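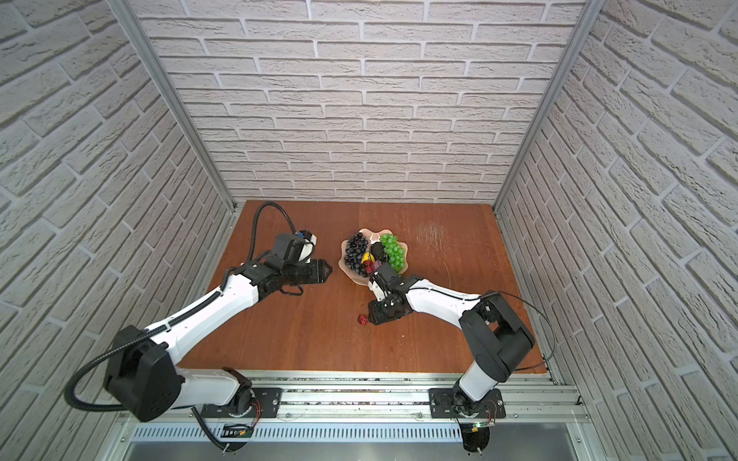 1/ Council voted on the Clokgate ferry last night and I am still buzzing, so here's a thread. I sat through the lot and took notes on the back of the agenda. Grab a cuppa.

2/ Quick background if you're new here. The state handed the Clokgate crossing to the council in 1973, along with a yearly grant to run it. The grant never kept up with fuel or wages, and in January the minister's office floated the idea of selling the whole service to a private operator.

3/ The word in the letter was "divestment". It ran to a page and a half, and most of that was about signage. There was nothing in it about fares, or the school run, or what happens to Nadar when the river's up and the ferry is the only way out.

4/ So people wrote in. The petition got 603 signatures, and that's from the two little towns on either side of the water! The clerk read the number out and the gallery clapped, and the mayor let it go for a good while before asking for quiet.

5/ Rosario Pagano spoke first from the public seats. She worked the ferry as a deckhand for years and she had the old timetables with her, in a plastic sleeve. She wanted to know who'd run the last boat for hospital staff if it lost money every night. No one at the table could answer her.

6/ Then the bit I didn't see coming. Cr for the Braltel ward, who has voted for every sell-off going, stood up and said he couldn't back this one. He said he'd asked the minister's office three times for the costings and got the same brochure each time. He held up the brochure. It's a nice brochure.

7/ The motion was to formally oppose the sale and ask the state for a proper funding review, with the figures made public before anything is signed. It passed! Two against, and one of those said she agreed with most of it but wanted a shorter deadline.

8/ What it doesn't do: it doesn't stop the sale by itself. The state still holds the licence and could push ahead. But the handover deed says the council has to be consulted "in good faith", and now there's a recorded vote and a list of questions sitting on the minister's desk.

9/ The questions, from my notes, so forgive the shorthand - who sets fares after a sale, who pays for the Zesik ramp repairs, does the concession card still work, what's the minimum number of crossings a day. The ramp one matters more than it sounds. It's been on the works list for 11 years.

10/ Someone asked me why I care so much about a ferry with room for a handful of cars. I catch it, my neighbours catch it, and half the netball team can't get to training without it. I also just love a council meeting where people turn up. They had to bring chairs in from the library!

11/ Next step is the state member's public forum at the Nadar hall. The hall holds 100, so get there early. If you can't make it, written submissions count the same and you can drop them at the council desk or the Zesik post office.

12/ Minutes should be up on the council site once they're confirmed. I'll post the link in the replies, and if I've got anyone's vote wrong, please tell me and I'll fix it.

Posted 1 February 2024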